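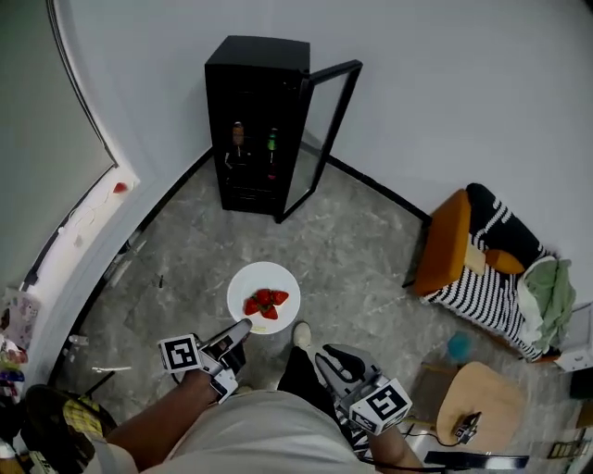 What happens at a Kivico open day?
You get to see the handheld grippers at work, ask anything you like, and then try a pair yourself.

We had such a good time at the last one! Testero, the room where we run these sessions, has gray marble-patterned floors and plenty of corners to work around, and the afternoon went by fast. Each session lasts 20 minutes and takes 2 guests at a time – long enough to get past the clumsy stage. Small soft items are everyone's favorite, and fruit is harder than you'd think. 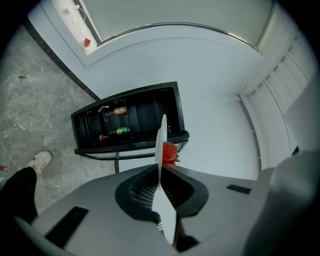 Gripper finger, strawberry and small bottles, Kivico open day

The next open day is in June, again at Testero. There are 98 places, and they're free. Bring flat shoes and your oddest grasping questions (we love those). Visitors coming with Vermeulen can book as a group – just put the company name on the form.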